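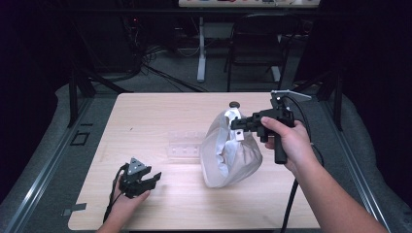
Opinion / Workshop Robotics

Build the grippers before you build the arm

Most people who start a robot project at home start with the arm. They price motors, print joints, and spend a winter tuning something that can wave. I did it too. My arm is in a closet, and I don't expect to finish it. I now think the arm should come last, and that a pair of grippers you hold in your own hands should come first.

I rent bench space at Mulleo, a shared workshop over a tile store. Thenmozhi Marar and I have been building hand-held grippers there since April. You hold one in each hand and do a job with them: pick up a bag, steady it, move what's in it. Whatever the jaws can't do, you find out in the first minute, with your own wrist telling you why.

Plastic bags are a good place to start. A bag has no fixed shape. Squeeze it in one spot and it bulges in another. If there is something hard inside, the jaws may be holding the thing or only the film around it, and those call for different amounts of force. I had written two pages of notes on jaw geometry before I tried one. None of the notes mentioned film sliding on film, and that was most of the trouble.

A clear tray is another good one. Against pale wood it nearly disappears, and any vision code you plan to write later will have to deal with that. Better to learn it now, while the fix is a different tabletop.

The two grippers don't have to match, either. For a long time I assumed they did, and I wasted filament on mirrored parts. Use a pistol grip on one side if that's what your hand likes, and something smaller and lower on the other. In most jobs one hand holds and the other works.

Virgilio Macaraeg, who has the bench across from ours, thinks I have this backward. His argument is that a person's arm hides bad design. We tilt, we lean in, we make up for a jaw that is half an inch too short, and then the robot can't. He's right about that, and it has cost me parts. My answer is to keep your elbows still for the last round of testing and write down every time you cheat. I still come out ahead. A new set of jaws takes me an evening. A new shoulder joint took me 2 months.

Money matters as well. My arm had eaten 167 dollars in bearings and belts before it held anything at all. The first working gripper came to around 60, including the cable I ruined.

On cables: plan them before you print the handle. A cable out the back of the grip should fall down the side of the table, away from the jaws, with enough slack to turn your wrist all the way over. We put this off, and Thenmozhi ended up cutting a slot in a finished handle with a file.

I may build another arm. If I do, it will be sized to fit jaws that already work, and I'll know how far it has to reach and how much it has to lift. The one in the closet was sized to fit the motors I had found on sale.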